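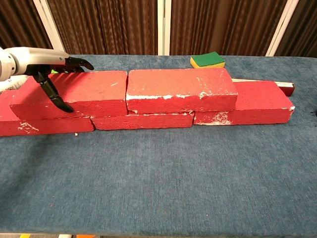

Robot hand knocks the neighbor brick when it lets go - how to release cleanly?

Posted in: Home and shared workshop builds
Tags: dexterous hand, grasping, stacking, release

Hello everyone. I am building a brick laying demo in our shared workshop in Tadley and I am stuck at a point which I thought would be the easy one.

The arm is a second-hand six axis one and on it I mounted a multi-fingered hand which I bought as a kit from Itow. The task is a dry wall, no mortar, only five bricks: three in the bottom row and two on top, each top brick lying over a joint. The bricks are real red clay bricks, reclaimed, so they have chalky remains of old mortar on some faces and the corners are not all sharp. The table has a blue-gray felt-like cloth on it.

Picking works well. I teach the grasp by hand, the thumb goes behind and the fingers close over the front face, and the brick comes up without slipping. Placing on the bottom row is also fine. The trouble begins in the top row. When the hand opens, one long finger stays low in front of the brick and on the way out it pulls the brick some millimeters forward or turns it a little. Then the second top brick does not meet the first one and I get a gap between them. Two times the finger touched the neighbor brick too and moved both.

What I tried until now:

Opening the fingers slower. The brick moves less but it still moves.

Lifting the arm first and opening after. This was a bad idea, the brick came up on one side and fell back.

Thin rubber on the fingertips. The grip became better and the release became worse, as I should have expected.

Higher stiffness in the wrist. No difference that I can see.

The finger controller updates at 50 Hz. I can command each finger separately, but the ready-made "open" command from the kit moves all of them together and I used only this one so far. There is no force sensor in the wrist. The fingers report motor current but the signal is noisy and I do not trust it very much.

My budget for this is nearly finished, I already spent 900 on the hand and mounting parts, so please no answers with "buy a parallel gripper". I know that a parallel gripper would be simpler. The purpose is to use this hand.

Is there a usual order in which the fingers should let go? And should I clean the bricks or leave them as they are?

Asked Jun 21, 2021 by claybuilder
Viewed 328 times

slow_servo

I had a very similar problem with a different hand and wooden blocks, so I will write what helped me. Your brick is heavier than my blocks, maybe you need to change the numbers.

First, stop using the common open command. When all fingers open at the same time they do not leave the surface at the same time. There is always one with more friction or more backlash, and for a short moment the brick is pushed from one side only. This is your few millimeters.

The order which worked for me:

1. Put the brick down and go a very small distance further, so that the weight is surely on the row below and not on the fingers. With bricks one millimeter is plenty. If you go too far, the fingers push the brick down and the lower row can shift.

2. Reduce the grip on all fingers together but do not open them. I went down to 70 percent of the holding current first, then waited, then continued in small steps until the fingers only touched.

3. Move the thumb away from the back face. The brick now has nothing to push it forward.

4. Open the front fingers one after another, starting with the one nearest to the neighbor brick. The finger which hangs lowest goes last.

5. Before you lift, move the whole wrist away from the wall in a straight line, toward the side where there are no bricks. Lift only when the lowest fingertip is clear of the front face.

Step 5 is the one I was missing for several weeks. A curled finger does not travel straight when it opens, the tip makes an arc, and the lower part of this arc goes inward under the brick or along its front. If the arm is standing still during this, the tip must scrape. If the arm goes out while the finger opens, the two movements compensate each other. You have to tune it, but you can do that with one brick alone on the table and a sheet of paper leaning in front of it. When the paper does not move you are good.

About the signal: for current sensing take an average over several samples and look at the change only. The absolute value is useless on cheap drivers, but the change when a finger loses contact is visible. At your update rate you will have a delay, so move slowly in this phase. Speed in all the other phases does not matter and you can win the time back there.

The rubber I would take off from the low finger only and leave on the others. It needs to slide, the others need to hold.

Tarn77

Clean the bricks. Wire brush, five minutes. I think the old mortar makes them sit crooked and then everything moves when you touch it. Also the soft cloth does not help you, put a board on the table.

claybuilder

Thank you, I will try the separate fingers this week. The board I have no problem with, but I would like to keep the cloth on top, as the bricks scratch everything and the table belongs to the workshop.

mortar_and_motors

I agree with the first reply in most points, and partly with the second one. I want to add something about the bricks themselves, because I laid bricks for a living before I started with motors.

Mortar residue on the front face is not important for how the brick sits. It matters for the fingers: a fingertip on a chalky patch slips, and the same fingertip on clean clay sticks, so the same grasp gives you a different release every time. What matters for sitting is the bed face, the one underneath, and the upper face of the brick below. There you should scrape everything off, also small crumbs. After each trial wipe the top of the row, even one grain under a corner is enough to make the brick rock. I use a household sponge for this, nearly dry, with the rough side first. A brush only moves the dust to the next brick.

Test it without the robot. Lay all five by hand and press with one finger on every corner. If a brick rocks, turn it over and try again. If it still rocks, change it for another one. Reclaimed bricks are almost never flat and you cannot repair this in software. I have seen people in our group tune a controller for days when the brick was bent like a banana.

About the cloth: a felt cloth gives a little under load, and it gives more at the end of the row than in the middle. For three bricks in length it is acceptable if the cloth is tight and there is a hard surface below. Staple it or tape it on the back side. If there is a wrinkle under the joint of two bottom bricks, the top brick over this joint will stand on one edge.

One more thing, about the gap. You write that the second brick does not meet the first. In your place I would plan a gap on purpose. A bricklayer has a joint there anyway, and for the fingers it is useful to have some air on the side. When you program the positions so that two bricks should touch exactly, every error becomes a collision. Leave some millimeters between them in both rows, keep it the same everywhere, and the staggering still looks right. In February I helped with a similar wall for the Savolainen open day and with planned gaps we stopped pushing the neighbor brick completely, before we changed anything in the release.

For checking the position afterwards we used a straight wooden strip along the back of the row. Push the strip gently to the bricks, look where the light comes through, and write down which brick is forward and by how much. After ten trials you see whether the error has always the same direction. If yes, correct it in the taught position and you are finished. If the direction changes, the reason is in the grip.

claybuilder

Small update for the people who find this page later. I did the order of slow_servo with the low finger last and the wrist going out at the same time. The first top brick now stays where I put it in nearly all trials. The second one is still turning sometimes, always the same direction, so I think it is my taught point and I will correct it as described above. The bed faces are scraped. Two of my bricks were rocking and I exchanged them from the pile.

The gap I made on purpose now. It looks better than I was afraid of.

If somebody has the Cestow driver board together with the Itow hand, please write me how you set the current limit for a single finger. The manual has only the value for the whole hand, and when I send the command for one finger the thumb also becomes weak.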